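Subject: Re: [bimanual-tabletop] washing-up task, does the phase token help?
From: Dabbas group, Olitz
To: bimanual-tabletop list

Hello all,

Yes, it helps, and by more than I'd dared hope! Quoting the question first so this makes sense in the archive:

> We tried your November recipe on our own two-arm setup at Hurken
> and the policy keeps going back to the sponge after it has already
> wiped a plate. Did you see the same? And are you still training on
> the full set, or did you throw out the slow demonstrations?

We saw exactly the same thing. A clean plate and a nearly clean plate look alike to the network, so with only the current camera view to go on it couldn't tell whether the wiping was still to come. We now give it a small phase token, predicted by a separate head and fed back in at the next action chunk. It's a tiny change to the Fadeo code — one extra embedding and a loss term — and the endless return to the sponge has nearly gone in our trials.

On the data: we recorded 825 demonstrations and train on 814 of them. The others had dropped camera packets, so that was an easy decision. Slow ones stay in. I was all for cutting them, but the policy got worse at picking up plates when we did, which I find fascinating and can't yet explain.

What still goes wrong is stacking. When 2 plates of the same colour overlap, the right arm sometimes closes on both rims. I'd love to hear from anyone who has tried a wrist view alone for that step.

Our table, for comparing layouts:
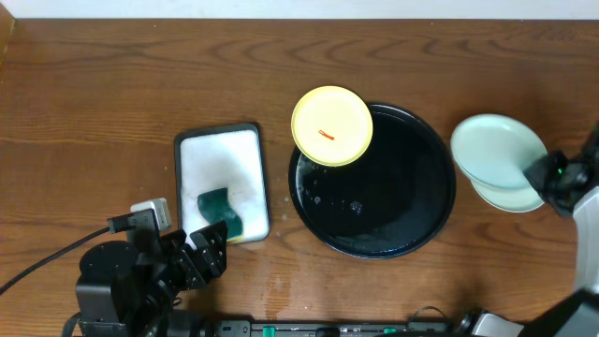 Sponge on the tray by the left gripper, right gripper at the upper of the two green plates.

The fixed view is the one the phase head uses. We haven't tried it with other tableware yet, so please don't read too much into it — but if you can run it at Hurken on your own plates, I'll happily send the config and the weights tonight.

Cheers from a rather cheerful lab in Olitz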